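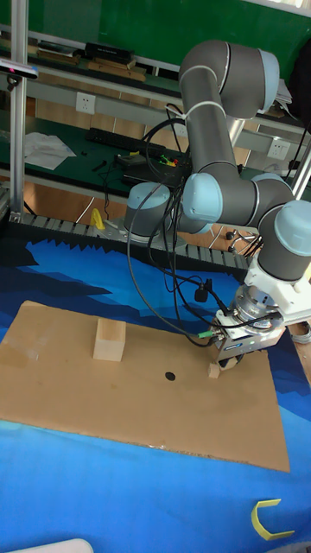
Wuden Episode Recorder, bench version

Sold by Pollau. Notes by Siyabonga Steyn, who tests what we stock.

The Wuden is a box and a license that save arm positions, gripper state and camera video together, one file per attempt, ready for training. The maker says you can teach a pick-and-place job in an afternoon. I would treat that claim with care. You can collect an afternoon of examples. What a policy learns from them is a separate matter, and the brochure skips over it.

What I'd believe: the time stamps line up. I compared joint data against video on 75 episodes and found 2 where the gripper signal lagged the picture. Both were marked by the software, which I liked more than anything in the brochure.

What I wouldn't: the "quality score." It rates smooth motion highly. A smooth attempt that sets the block down in the wrong spot can beat a jerky one that gets it right. Label success yourself.
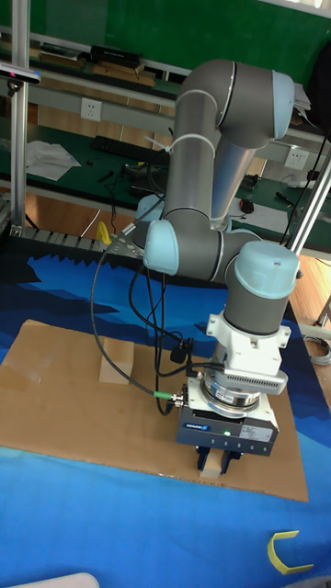

Block tasks are also kind to any recorder. The pieces are small and plain, the surface is flat, and the arm has plenty of space. If your parts are shiny, soft or tangled, ask for a trial on your own bench before you sign. And move the start positions between attempts. Some 70 examples from the same spot will teach the arm that spot and little else. The Wuden won't warn you.

In the box
Recorder unit
Power supply
Trigger pedal
Mounting plate
License for one arm

Not in the box
Arm, gripper, cameras, camera posts

Camera inputs: 4
Export: open file format, no account needed
Replay: yes, at reduced speed only

The Escobar add-on sorts episodes by task name. Skip it if you can name a folder. The Prirkach add-on promises automatic success labels from October. I haven't seen it run, so we aren't taking orders for it.

Price on request. Trial units go out for two weeks, and you pay return shipping.

Page last changed 3rd July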